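Caoimhe Ó Néill on building a gripper you can hold

August 23, 2023

Caoimhe Ó Néill built her first gripper in April, on one end of a shared bench at the Gurosside workshop. She has made several since. The current one is called Marty, after a cat, and it has no arm attached to it. You carry it by the handle and work the fingers yourself.

Ó Néill repairs sewing machines for a living and came to robotics from there. She wanted an arm at home that could set a table and put things away. The arm turned out to be the expensive part, so she began with the hand.

"I could learn most of what I needed by holding the thing myself," she says. "If I can't pick up a fork with it, an arm is not going to pick up a fork with it."

The fingers

The fingers are wedge-shaped and screwed into black blocks at the base. The faces are orange and the outside is black, with fine ridges. She tried 10 versions before she had a pair she liked, and most of the early ones split near the tip.

"They have to give a little, but they can't fold over," she says. "My first ones folded. You'd close on a cup and the tips would just go off to either side of it."

Each mounting block carries square black-and-white markers. The software finds them in the camera picture and works out how far open the fingers are. Ó Néill first glued hers on by eye and had to scrape them off again after the readings drifted. She now uses a paper jig that she keeps in the lid of her screw box.

The camera was the other headache. It has a very wide lens, so straight edges come out curved, and for two weeks she thought she had mounted it crooked.

"I shimmed it, I took it off, I put it back on. It was the lens. A man at the next bench told me to photograph some graph paper, and then I could see it."

What it has cost

She keeps a notebook of everything she buys. Marty stands at 900 dollars, and that includes parts she ruined. The camera was the largest single item. The cheapest was a bag of small screws from Brustley, the hardware store two doors down, and she is still using it.

The workshop charges members 34 dollars a month. She says she would have stopped in the second month if she had been working alone in her kitchen, mainly for want of a decent vise.

Setting the table

Most of her time now goes into recording. She sets out a table, picks up the gripper, does one small job and puts everything back. Then she does it again. She has 44 recordings she considers usable and has deleted a good many more.

She works against black cloth with big cut-out letters fixed to it. A plain dark background gave the tracking software too little to hold on to, and it lost its place whenever she moved quickly. The table itself gets a different layout each session, with a toaster or a bottle at the back and the dishes moved around.

The fork is the item she talks about most. It is thin, it shines, and it lies flat on the plate, so the fingertips have very little to get under.

"I come at it from the handle end. If you go for the middle, you push the plate along the table. I've pushed that plate a long way."

Clear plastic is her other trouble. The lid of a container throws small reflections back at the camera, and she has to slow down and watch her own fingers closely.

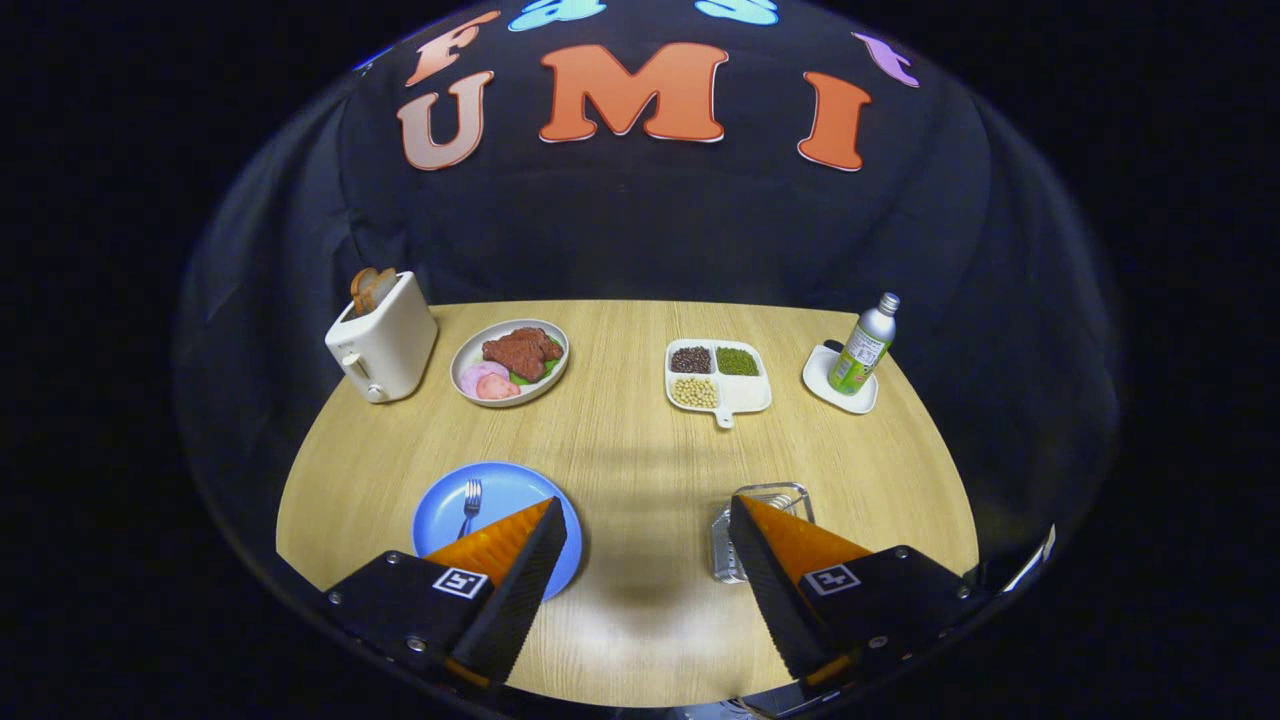
What comes next

The arm is on order from Wonavgate, a small supplier that sells kits in batches. She has been told to expect a wait and has already drilled the bench plate for it. Until then she plans to rework the handle, which makes her wrist ache after an hour, and to move the cable to the other side.

She would also like a second pair of fingers with narrower tips. The drawings are done, and she has booked the printer for them.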